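07/09/2024

Day nine of the rental and the water is still the color of weak tea. The landlord in Waten says it is "only iron" and that people used to pay for iron. I have stopped drinking it and started buying it by the jug, so I suppose people still do.

Walked to Wirlow after breakfast to look at the walking trail everyone at home told me I had to do. The sign at the bottom says the summit is at 1,185 feet. The map I bought at the gas station says 1,090. I got as far as the bench, which neither of them mentions, and sat on it with great commitment. A man went by with two poles, a whistle and a hat with a neck flap, and he wished me luck. I was eating a peach.

The reading is going badly. I packed the Echevarría novel because it is 900 pages and I had a picture of myself as someone who finishes things near a lake. I am on page 2 of the second chapter. There has been a funeral, a lawsuit over a mule, and a long section on salt. I still can't tell who is telling the story, and I have a bad feeling the mule does.

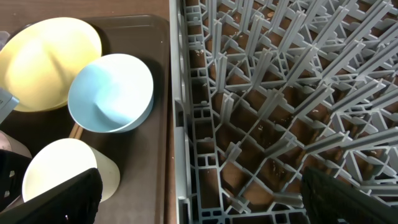

Photo: author's own

The kitchen inventory, taped inside the cupboard door, asks guests to report any breakage "however small." I like the "however small." It makes me want to confess to things. The list is typed, except for the last line, where somebody has added "corkscrew??" in pencil. I have looked for it every evening and I share the feeling. Dinner has been mostly soup, and a yellow bowl makes soup look more cheerful than mine deserves.

Rain from noon on. Tried the Nullska radio on the windowsill and got one station, which plays accordion music and then a woman reading what I think are cattle prices. I listened for nearly an hour. Cattle are up, or she was pleased about something else.

Phoned home. The tomatoes are fine without me, the cat is fine without me, and the neighbor has apparently fixed the gate that I have been meaning to fix since last August. I said how wonderful. I said it twice.

Tomorrow, if it's dry, the other side of the lake. If it's wet, the salt chapter. I've left my boots by the door in case they want to go without me.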